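Tramia Hand – hand-held demonstration gripper

Tramia Hand is a two-finger gripper that a person carries through a task to record training data for a robot arm. The same finger set bolts onto the arm afterward, so the learned policy works with the contact geometry it was trained on. It was developed at Nodanier for a study of tabletop tidying in furnished rooms, led by Tülin Altıntaş, and is now sold as a kit to other labs.

What the fingers do

Each finger is a soft fin-ray part on a white mounting block. The ribs let the pad fold toward an object when the side of the finger is pressed, so the operator doesn't have to line up the grasp exactly. Fingers are held by screws and can be changed without removing the camera.

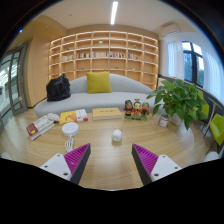 Wide-angle recording is the main design choice in this version. Our earlier unit, Nastix, used a narrow lens and lost track of its own position whenever the hand came close to a plain surface. With the wide lens, both magenta pads stay in view along with the tabletop between them, and so do the sofa and the bookshelf behind the table. The tracker uses those fixed features to work out where the hand is. The pad color was picked to be easy to separate from wood and book covers.

Method

Operators recorded 30 demonstrations per object in one living room. Objects stayed on a shared table with books, a plant and small figurines left in place as clutter. Start positions were changed between recordings – the operator moved the target by hand and stepped back before the next run.

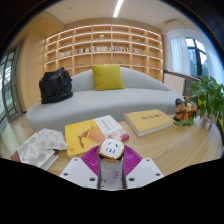
Policies were trained on the recorded video and finger opening only. No arm was used during collection. For testing, the fingers were moved to a Uysal arm in the same room, and each object was tried 23 times.

Result

With clutter left on the table, the arm completed 13 of 23 tries on the hardest object, a small cube. Most of the failures were late closing – the fingers stopped short and pushed the cube away. Adding demonstrations with slower approaches helped, but we have not yet tested that change in a second room.

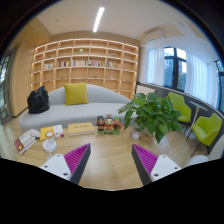

In the kit

Gripper body with camera mount
3 pairs of fin-ray fingers
Screws and driver
Calibration board
Recording software, with the living room demonstrations as a sample set

Orders and support

Kits are built in batches, and the next one ships in November. Arm adapters are ordered separately – send us the flange drawing with your request. Replacement fingers are sold in pairs.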